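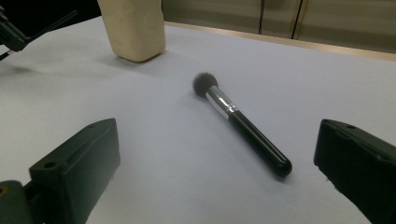 On Tuesday evening I stayed in the club room until they wanted to lock the door, and when I came home I was too awake to sleep, so I write this now. My sister asked me on the phone what I do in this robotics club for so many hours, and I gave her a bad answer. I said "we collect grasps." She laughed and asked if it is like collecting stamps. It is a little like that.

Our club has one project this year and its name is Onbridge. I did not choose the name. The idea is that a person holds a gripper in the hand and does a small task with it, the camera on the gripper records everything, and later the arm has to learn the same task from these recordings. Our task is to tidy a dressing table: brushes, combs, small boxes, a tube of cream. The arm must pick each thing and put it in its place. It sounds like a very easy thing, and in September I thought so too.

I joined because of Abdul-Rahman Osei, who was sitting beside me in the statistics class and drawing gripper fingers in his notebook when he should have been listening. He is in the last year of mechanical engineering. I study economics, and before this I had never held a soldering iron. He said that for collecting the data it is better to have people who are not engineers, because engineers move like they are already the robot. I am still not sure if this was a compliment.

The makeup brush is my object. Everybody in the club took one object to be responsible for, and I took the brush because I thought it would be the simple one. Let me explain why it is difficult. The handle is round and shiny, and it becomes wider toward the end. If you close the fingers on the wide part and you are not exactly in the middle, the brush slides forward out of the grip like a wet soap. If you take it by the bristles, it comes up, but it hangs and turns, and when you want to put it down you don't know where the handle will point. The best place is the metal part, or just below it. But the metal is the part that shines most, and in our first recordings with the desk lamp it became a white spot, and the model did not know where it was.

So first we had to fix the light. We tried a bed sheet over the lamp, and this looked very stupid but helped. After that we stopped using the lamp and worked only with the ceiling light, which makes the shadows soft. I learned that a shadow is important. When the shadow is too dark, the model sometimes goes to the shadow. I watched the arm do this in October. It went down very slowly and with great confidence and it closed on nothing, next to the brush. Then it lifted the nothing and carried it carefully to the box.

For each recording I put the brush in a new direction. In the beginning I thought I was doing this randomly, but Abdul-Rahman made a drawing of all my starting positions and almost all of them pointed the same way, the way that is comfortable for a right-handed person. I was embarrassed. Now I use a list of angles that a small script prints for me, and I follow it even when the angle is annoying and I must bend my wrist like a waiter with a heavy tray.

We have 3,745 recordings now for all the objects together. The rule is that one person does not make more than 100 in one evening, because after this the hand becomes tired and the movements become lazy, and then the arm learns to be lazy also. I broke this rule one time, in November, and made 200. We had to throw away most of the second half. In these ones I close the fingers before I have really arrived, and I correct at the last moment with a small push. A human doesn't notice it. When we trained with them, the arm started to push everything a little before taking it — also the tube of cream, which rolled off the table.

Something about the club itself, because a reader wrote to me and asked how one can start such a club at a school which does not have one. I can only say how it is with us. We are a mixed group, some from engineering and some from anywhere. The university gives us the room and the electricity. In January there is a meeting with three other schools, at a place called Jallitier, and every team shows its table. The team from Carrasco does a kitchen task with spoons, and I have heard that they are very good. We will show the dressing table with objects that the arm has not seen before, which the other teams bring. This is the part that makes me nervous. Somebody will surely bring a brush with a very thin handle.

The fingers we use at the moment are the second design. The first ones were printed too soft, and they bent outward when you squeezed. The new ones are hard and have flat inner sides. I asked if we could glue a bit of rubber inside, and there was a long discussion about it, longer than I expected when I asked. The argument against is that all the old recordings were made without rubber, and the brush would behave differently. The argument for is that the brush would stop sliding. For now we keep them without.

My professor for econometrics, when I told her about this, was more interested than I thought. She said it is a sampling problem and that I should write my term paper about it. I am thinking about it. I would compare my "random" brush positions from before the list with the ones after — if Abdul-Rahman still has the drawing.

Next week I finish the brush and begin with the comb. I also must write the safety page for Jallitier, two sides of paper, and translate the part that our friend Lavinov wrote, because his English is like mine but with longer sentences. If somebody who reads this has worked with thin round objects and knows a good trick, please write to me in the comments. I read all of them, only I am slow to answer.

We use cookies to remember your settings and to count visits to this blog. By continuing to read you agree to their use. Accept | Settings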